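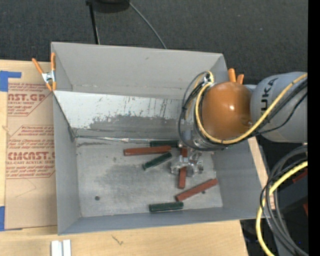
Protokoll der Sitzung des Kleingartenvereins Zuvimeck
Datum: 14.10.2021
Ort: Vereinsraum am Tor 2
Anwesend: 21 Mitglieder, Vorstand vollständig

1. Begrüßung und Tagesordnung
Der Vorsitz eröffnet die Sitzung. Die Einladung ist rechtzeitig verschickt worden. Die Tagesordnung wird ohne Änderung angenommen. Das Protokoll der letzten Sitzung wird genehmigt, mit einer Korrektur: Bei Punkt 4 muss es „Parzelle“ heißen und nicht „Parzellen“.

2. Wasserleitung
Der Vorstand berichtet über den Zustand der Leitung auf dem oberen Weg. Die Firma Pugh hat die Leitung im Sommer geprüft und empfiehlt, zwei Ventile zu ersetzen. Das Angebot beträgt 600 Euro inklusive Anfahrt. Es wird gefragt, ob man auch ein zweites Angebot bekommen kann. Der Vorstand hat bei der Firma Prendia angefragt, aber bis heute keine Antwort erhalten.
Beschluss: Die Firma Pugh wird beauftragt. Einstimmig angenommen.
Das Wasser wird Ende des Monats abgestellt. Die Mitglieder werden gebeten, die Hähne auf ihren Parzellen danach offen zu lassen.

3. Hecken am Hauptweg
Mehrere Hecken sind wieder höher, als die Gartenordnung erlaubt. Es folgt eine längere Diskussion. Einige Mitglieder finden die Grenze zu niedrig, weil man von der Straße direkt auf die Terrassen sehen kann. Andere möchten, dass der Weg hell bleibt. Man einigt sich darauf, dass die Gartenordnung vorläufig nicht geändert wird. Der starke Rückschnitt soll bis Ende Februar gemacht werden.

4. Kasse
Der Stand der Gemeinschaftskasse ist 327 Euro. Die Reparatur der Ventile wird aus der Rücklage bezahlt, welche davon getrennt geführt wird. Zwei Beiträge sind noch offen, die Mitglieder bekommen eine schriftliche Erinnerung.

5. Pflanzentausch mit dem Verein Claltgate
Der Nachbarverein Claltgate schlägt vor, im Frühjahr wieder einen gemeinsamen Pflanzentausch zu organisieren. Die Standmiete für Zelt und Tische wäre für unseren Verein 90 Euro.
Beschluss: Der Verein nimmt teil. Angenommen mit drei Enthaltungen.

6. Verschiedenes
Der Schlüssel für den Geräteschuppen fehlt seit der letzten Woche. Wer ihn hat, soll ihn bitte in den Briefkasten am Tor 1 legen.
Die Frage nach Hühnern auf den Parzellen wird auf die nächste Sitzung verschoben.

Ende der Sitzung: 20:40 Uhr
Für das Protokoll: die Schriftführung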